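Serving clear cubes from a pink bowl at a long table
Posted by Samah Farouk in Table Setting and Service, Nultstead Community Help

Our group is preparing a self-service table for a reception in December. The pink bowl of clear cubes is to stand at the far end, and the remaining items are to be arranged along the brown tabletop.
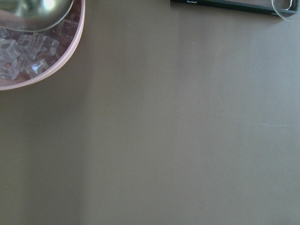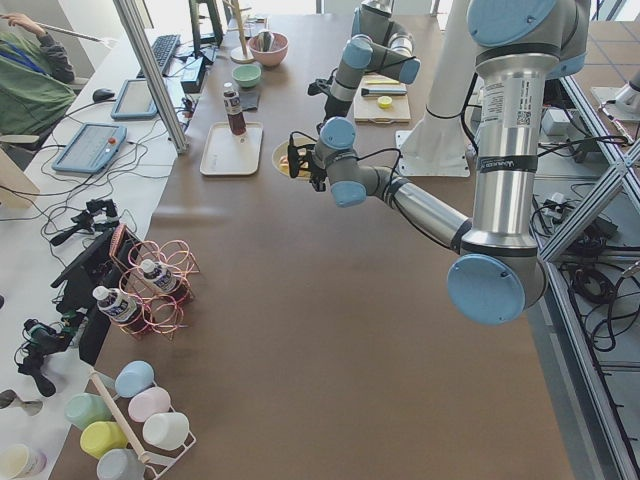
Reading time: 1 minute | Viewed 182 times

Members are asked to advise on two points. First, should the pink bowl remain at the far end, or be placed nearer the round plate of food? Second, is a metal scoop suitable for a bowl of this kind?

Dorothy Sowerby
The bowl should remain where it is. Guests collect food first and drinks last, and a queue forms wherever ice is served. At the Gumley reception we served almost 300 guests from one table, and moving the ice to the end cleared the line. The small mint green bowl may stay in front of it – it would serve well for lemon slices. Please move the cutting board to a side table before guests arrive.

Hatem Farouk
Metal is fine. Ours is metal.

Hanane El Fassi
A metal scoop is acceptable, provided that it is not dropped into a glass or ceramic bowl. It should rest on a separate saucer between uses, with the handle kept clear of the ice. Real ice should be replaced at regular intervals; acrylic cubes are for display only and must not be placed in drinks.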